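Ticket 52, wire sort task, Vikix club bench
Opened by Hiyori Nishimura, status open

Left arm drops out of teleop after 14 min. Restarted Koduvitz, same.
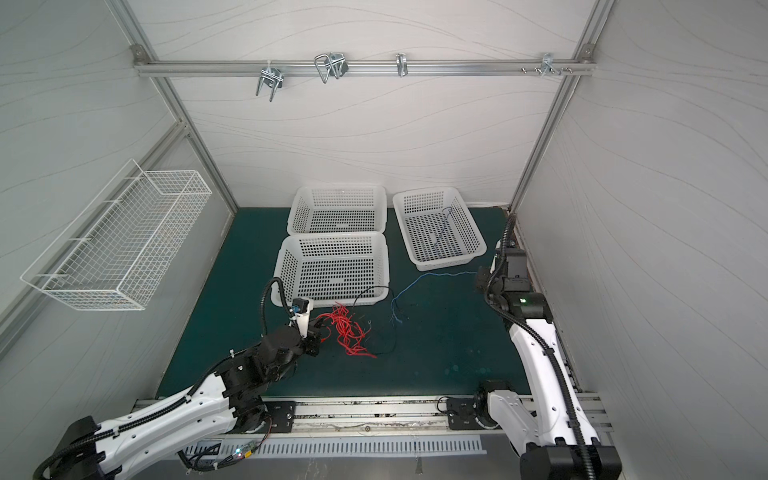 Wire task is the one failing. Red heap in front of the baskets keeps snagging, blue one lies loose off to the right.

Tried 800 ms timeout, no chnage. 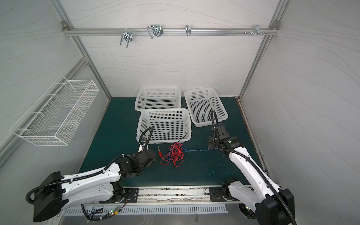

Both arms on the rail, red and blue tangle

Swapped the Paltine hub too.

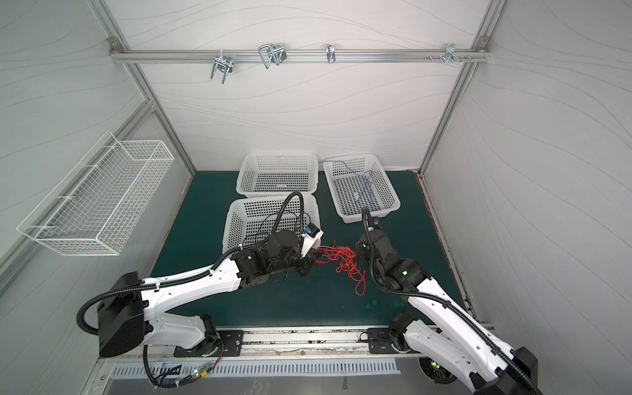 Does the log survive a restart?
It gets overwritten, copy it first.

Wrist view next, 2 retries.

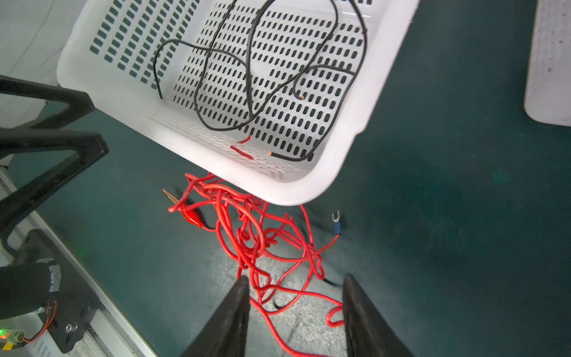 Left: black wire in basket, red tangle infront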